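Thread, for those who asked how the Intro to Automation project is going. Mar 7, 2019, and we are 32 days in.

The assignment: two arms, one pile of toy bricks, build something. Our team is called Vevorik. We spent most of February choosing that name.

Sylvain Roussel teaches the class. His entire feedback on our first demo was "hm." I have it in my notes, underlined.

Jeptoo Were does the motion planning. I do the part where you write down which run it was and what it knocked over. My log has 1,799 lines. A lot of them say "again."

Left arm and right arm each work beautifully alone. Put them on the same brick and they turn into two people at a doorway. After you. No, after you. Crunch.

So the new plan is that the right one holds the bottom brick and the left one handles the top. Jeptoo calls this coordination. I call it having a little brother.

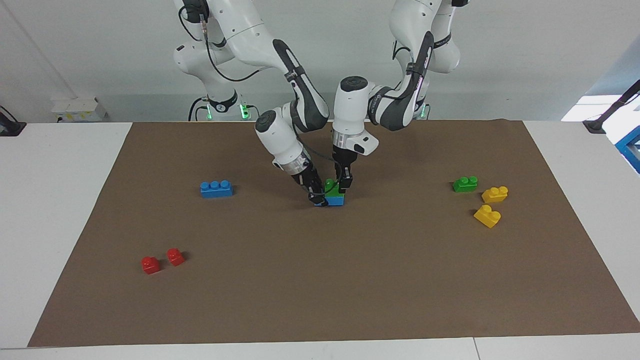
The other team, Kotian, is sorting bricks by color with one arm. One! They go home for dinner.

We need 70 percent to pass. I'm not going to post the current number. Back to the log, line 1,800.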